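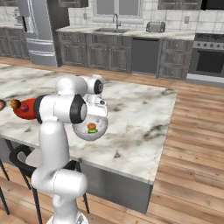 Bimora Sky Brightness Records

Data card, release 2

Summary

The Bimora Sky Brightness Records are a collection of night sky brightness readings taken at fixed ground stations, together with the weather notes and instrument logs needed to interpret them. The collection is maintained by the Cundance Observatory Network and is made available for research, teaching and planning purposes. It is intended for readers who wish to study how dark the sky is at a given site, how that darkness changes through the year, and how moonlight, cloud and nearby lighting affect it.

Release 2 replaces release 1 in full. Users should not combine files from the two releases. The station clocks were corrected between them, and the time stamps do not agree.

Contents

The release covers 38 stations. Each station has one folder, named with the station code, which contains the following files:

readings.csv: one row per reading, in time order
weather.csv: cloud cover, air temperature and humidity, as recorded at the station
instrument.txt: meter serial number, mounting height, dates of cleaning and replacement
horizon.txt: a plain table of obstructions around the station, by compass direction

A file named stations.csv at the top level gives the latitude, longitude and elevation of every station. Positions on private land have been rounded at the request of the landowners and are flagged in the column "rounded".

Fields in readings.csv

station: the station code
time_utc: time of the reading in Coordinated Universal Time
brightness: sky brightness at the zenith, in magnitudes per square arcsecond
sensor_temp: temperature inside the meter housing, in degrees Celsius
moon_alt: altitude of the Moon, in degrees, computed from station position and time
moon_frac: illuminated fraction of the Moon, from 0 to 1
sun_alt: altitude of the Sun, in degrees
flag: quality flag, as explained in the next section

Larger brightness values indicate a darker sky. Missing values are left blank. Zero is never used to stand for a missing value.

Quality flags

Flag 0 marks a reading with no known fault. Flag 1 marks a reading taken while the Sun was less than 18 degrees below the horizon. Flag 2 marks suspected dew or frost on the meter window. Flag 3 marks a reading affected by a known local light, such as a vehicle or a work lamp. Flag 4 marks a fault in the meter or its power supply.

Where more than one condition applies, the highest number is given. Flagged readings have been kept in the files so that users may apply their own rules.

Collection

Readings are taken automatically from evening twilight until morning twilight. Meters point straight up and are mounted on fixed posts. Station hosts clean the meter windows and report any change in the surroundings, including new lamps, new buildings and tree growth.

The meters were compared with one another at the Fimano site in March, before the release was prepared. Seven meters showed a drift large enough to require correction. The corrected stations are listed in corrections.txt with the amount applied to each. Original values for these stations are held by the network and can be supplied on written request.

Known limitations

The stations are not evenly spread. Most are close to roads, and high ground is poorly covered. Averages taken across the whole collection should not be presented as regional values.

The Milky Way passes overhead at all stations during part of the year and raises the measured brightness. No correction has been made for this effect.

Cloud cover is estimated from infrared sky temperature and is unreliable for thin, high cloud. The Han station has no infrared sensor, and its cloud column is blank throughout.

The meters are not suited to timing short events such as meteors or satellite passes.

Recommended use

For comparisons between sites, the network advises using readings with flag 0, moon_alt below zero and cloud cover below 10 percent. Nightly medians are preferred to means. Any publication should state which filters were applied.

Access and terms

The files may be copied, modified and redistributed, provided that the source and release number are given. The suggested form of credit is "Bimora Sky Brightness Records, release 2, Cundance Observatory Network."

Maintenance

Laimutė Stankevičius is responsible for the station archive and for changes to the file format. Hwa-young Choo is responsible for calibration and for the correction tables. Error reports should give the station code, the time in UTC and the file name. Confirmed errors are entered in errata.txt, and the affected files are reissued with the next release.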